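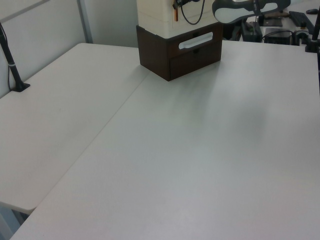 Chapter 2
What Will It Cost, and What Comes First?

Now we get to spend some money! By the end of this chapter you'll be able to write a purchase plan for a small robot cell and defend every line of it, and that's a skill you'll use for your whole career.

Most beginners start with the arm. They compare reach and payload, pick a favorite, and only then ask where it will stand. Try it the other way around. Start with the job: what gets picked up, what gets opened, how far apart things sit. Then price the plain stuff (tables, clamps, stands, power supplies, cables, a keyboard and mouse for the operator). It's cheap, but a missing clamp can hold up a whole cell for weeks.

Our running case is the Natolby workshop, where Ayman Mahrous and Anderson Xavier had 24 weeks to get a drawer-opening cell up and working. Their first budget, drawn up in April, set aside $100 for cables and mounts. The final bill for those two items was $1,000. We'll go through both versions line by line in Section 2.1, and you'll get to fix the first one yourself.

Before you read on, write down everything you think a one-arm cell needs. Keep the list handy, as you'll be adding to it.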